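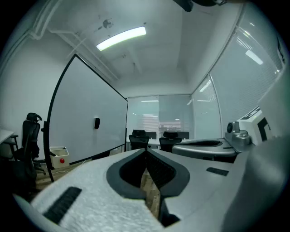

Fouzia Yousafzai told us, when we first put the question to her, that a small meeting room is only ever as good as its worst chair, and that she would sooner stand by the whiteboard for an hour than be given the seat by the door. Her remark has stayed with us through the whole of this section, and we found a good many people at Caldale who felt much the same way.

Figure 3. A small meeting room with mobile whiteboard, desks, mesh-backed chair and blinds.

4.2 Where people settle in small rooms

We turn now from the large shared offices at Paltum to the small meeting rooms, which we had rather expected to be the dull part of the study and which kept us busy well into April. Of the 147 people who filled in our questionnaire, 92 said that they used a small room for quiet work on their own at least as often as they used one for meeting anybody. We were surprised by this, and (we may as well admit) rather pleased, as it agreed with what Iwasaki had been telling the rest of us over tea for months.

A room of the sort shown in Figure 3 lends itself to both uses. The desk at the back runs along the wall under the windows, and the chairs there face it, so that a person working at one of the monitors has the rest of the room behind them. Several people spoke very fondly of this arrangement for writing and reading. They were a good deal less fond of it once a discussion began, when everyone had to swivel round and balance a notebook on one knee.

The mobile whiteboard drew more comment than any other piece of furniture. Being on legs and not fixed to the wall, it can be angled towards whoever happens to be talking, and in seven of our interviews it was described as a sort of screen as well, something to pull across when one wanted a little shelter from the rest of the room. Mirani has suggested that a board is moved more for privacy than for writing. We should not like to go quite so far on the strength of interviews alone, but it is a lovely idea and we return to it in Section 5.

Blinds were the other matter on which feelings ran high. Two people wanted them open at all hours, whatever the glare did to the monitors, while most were content to leave them however the last person had.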